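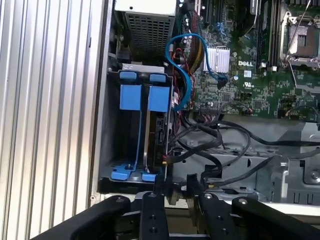

Workstation chassis, interior open, blue tabs on the drive caddy

File upload form on my PHP site is being used to drop scripts, how do I lock it down?

Posted by Corrado Leone

I look after a small parts catalog site called Brirnen. It was written in plain PHP by somebody who left long before I started, no framework. Customers can attach a photo when they ask for a quote. In January the host sent me a warning that our account was sending mail, and I found a file called thumb2.php in the uploads folder. It was 39 lines, mostly one long base64 string passed to eval.

I deleted it and changed the FTP password. Two days later there was another one with a different name.

The upload check looks like this:

if ($_FILES['photo']['type'] == 'image/jpeg') {
move_uploaded_file($_FILES['photo']['tmp_name'], 'uploads/' . $_FILES['photo']['name']);
}

I thought the type check would stop anything that isn't a JPEG. There are 1,783 files in the uploads folder and I can't open them all by hand. The server is Apache with PHP as a module. I can edit .htaccess but not the main config. What should I change first?

wistusgate_ops

The type value in $_FILES is sent by the browser. Anyone can post a PHP file and say it is image/jpeg, and your code will believe it. You are also keeping the name they sent, so the file lands as .php and Apache runs it when they request the URL.

Take the form offline while you work on it. Then, in this order:

Stop PHP from running in the uploads folder. Put an .htaccess file in there with

php_admin_flag engine off

and test it by uploading a harmless test.php over FTP that only echoes a word. If the word shows up in the browser, the rule isn't working.

Make your own file name. bin2hex(random_bytes(16)) plus '.jpg' is fine. Store the original name in the database if you need it, and escape it when you print it.

Check the content on the server with finfo_file, then load the picture with GD and save a new copy. Keep the new copy and throw away the upload. Set a size limit too.

If you can, move the folder outside the web root and serve the photos through a short script.

For the files you already have, run this from the site root:

grep -rlE "eval\(|base64_decode|<\?php" uploads/

Look at the whole site as well. Once they could run code they could write anywhere your account can write. Restore the code from a clean backup if you have one, and change the database password.

Kwiatkowski

just block .php in the file name, worked for me

prosmont_dev

Blocking .php alone isn't enough. Depending on the Apache setup, .phtml, .phar and .php5 can run too, and photo.php.jpg can run on a badly configured server. Use a list of allowed extensions.

One correction to the first reply. php_admin_flag can't be used in .htaccess, and you'll get a 500 error if you try. Use

php_flag engine off

or, if the host doesn't allow that either,

<FilesMatch "\.(php|phtml|phar|php[0-9])$">
Require all denied
</FilesMatch>

Make sure the upload code can't overwrite the .htaccess file itself. With the code you posted, it can. Somebody could send a file named .htaccess, call it image/jpeg and turn everything back on.

Also check cron. I cleaned up a site with up to 50 of these files in it, and they kept coming back from a cron job under the same account. Run crontab -l and see if there's a line you don't know.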